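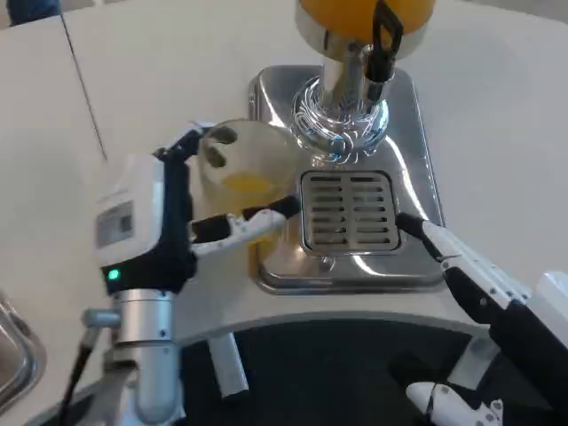
Juice dispenser task: left hand on the glass, right hand open beside the drip tray.

Hi Wouter,

February update for the Pramon project, a bit longer than usual as there's a fair bit to get through. The short version is that the change to how we label grasps has paid off, pouring is still our weak spot, and we're on budget apart from one item I'll get to at the end.

You'll remember that in the last report I was grumbling about the drinks task. The policy did fine on cups and bowls, then fell to pieces the moment we handed it anything clear. We'd been blaming the depth data, and I still think that's part of it, but Vanhove (our labelling tool, for anyone you forward this to) was also marking the start of each grasp far too early. The model was learning that "nearly touching" and "holding" were the same thing. On a mug you can get away with that. On a drinking glass with shiny steel behind it, you can't.

So we went back and relabelled the lot. The full set is now 2310 demonstrations, and 324 of those are from the juice dispenser. It was dull work and I owe the team a good lunch. We moved the grasp label to the point where finger force levels off, and we split each dispenser run into stages – reach, grip, fill, withdraw, set down – so the model gets a separate signal for each.

Then we retrained from scratch on the Grasell cluster and ran 100 fresh trials with the glass starting in a different spot each time. The grip stage is hugely better. The hand now closes one finger over the rim and brings another across the lower part of the glass, and it does this pretty consistently, even when the glass starts close to the tray. I was really pleased with that! We never told it to hold a glass that way; it's simply the most common grip in the demonstrations, and the cleaner labels let it come through.

Filling is less cheerful. The main failure is stopping at the wrong level. With the juice being such a strong colour you'd think it would be easy to see, but the fingers cover a good part of the glass and the head camera loses the top of the liquid for stretches at a time. The other failure is two-handed timing, where the left hand starts to pull the glass away while the right is still busy at the tap. We've seen this in the old policy too, so I don't think the new labels caused it.

Two things we're trying next. The first is feeding the model a few seconds of history in place of a single view, so it can carry on through the moments when the level is hidden. The second is a simple "wait for the other hand" signal between the arms. That one feels a little like cheating from a pure learning point of view, but I'd like to know how much of the problem it fixes before we spend compute on something fancier.

On money – we've used more cluster time than planned, roughly a month's worth ahead of schedule, all of it from the retraining. I'd like to move some of the Stitier travel line across to cover it, if you're happy with that. Could you let me know before I book the next block of training?

The relabelled data is on the shared drive with the notes, and the trial logs will follow once I've tidied the column names.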